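Storage and bins > Gray bins, scuffed inside: clean or replace?

skusari40
Hello all. We sort empty drink containers in a big gray bin at our place in Gistport. The inside is very scuffed now, with a dark band low on the wall. I have tried dish soap and a brush for 13 minutes and I see little change. Should I buy a new one?

Furnival
Keep it. Scuffs do no harm to empties. Baking soda paste, wait, then rinse.

zindon_7
I don't agree with Furnival. Rough plastic holds sugar, and sugar brings wasps. I changed mine in January and I am glad.

Eilif Nyberg
Wasps come from the liquid left in the bottle, so drain first. Skusari, are the walls straight or sloping? And do you put bottles and cans together?

skusari40
Sloping, and yes, together. Here it is with a hint bottle along the left side, the cap still on.

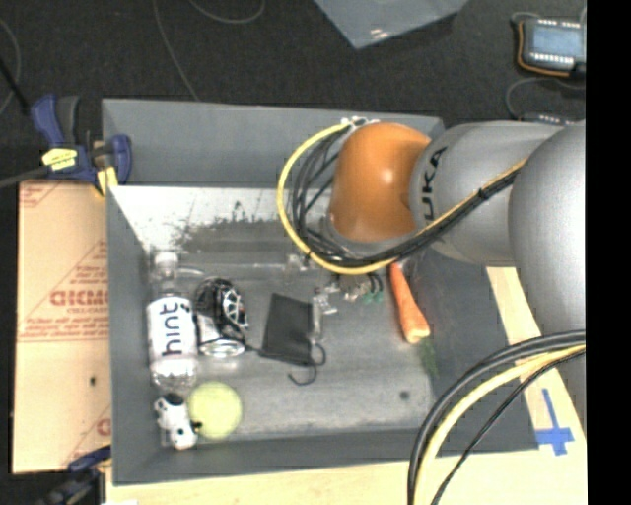
Reply 6
Eilif Nyberg
I would keep this bin. Take the caps off before you rinse, please.

zindon_7
I would still replace it, but it is your money.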